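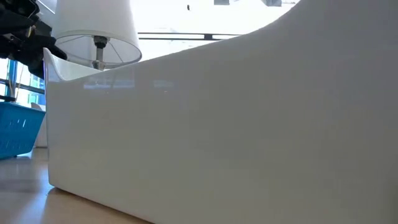 Container yard and quay walk-round, Pedura terminal
Checked by Farzana Magsi, 8 May 2022

1. Gate and truck lanes
Lane paint visible: yes
Speed signs up: yes
Comment: The signs say one thing and the drivers do another. I'd like to see the gate log before I believe the claim of "full compliance" in the operator's report.

2. Stacking area
Rows straight, corner locks seated: mostly
Comment: Row 227 leans toward the walkway. I was told it has always looked like that. Re-stack it and show me.

3. Quay edge
Ladders: pass
Life rings: one missing at the Jestlow berth
Bollards: pass, with surface rust
Comment: The missing ring was also on the November list, where somebody had ticked it as replaced.

4. Lifting gear
Slings tagged: yes
Test certificates on site: no
Comment: Two slings are marked 2000 kg and one 1000 kg, all on the same hook rack. Sial says the certificates are at head office. Fail until I have the paper in my hand.

5. Cold store and plug-in points
Covers closed: yes
Cables off the ground: no
Comment: Cable ramps have been "on order" for a while now. From whom?

6. Fire points
Extinguishers in date: yes
Access clear: no, pallets at the Ullia shed
Comment: Moved while I stood there. I'll be back without calling first.

7. Visitor route
Hard hats at reception: yes
Escort named on sign-in sheet: blank for the last delegation
Comment: Over 2000 square metres of open yard and a painted line to keep guests out of it. A fence would do more.

Result: not passed. Items 2, 3, 4, 5 and 6 to be rechecked, item 7 to be answered in writing.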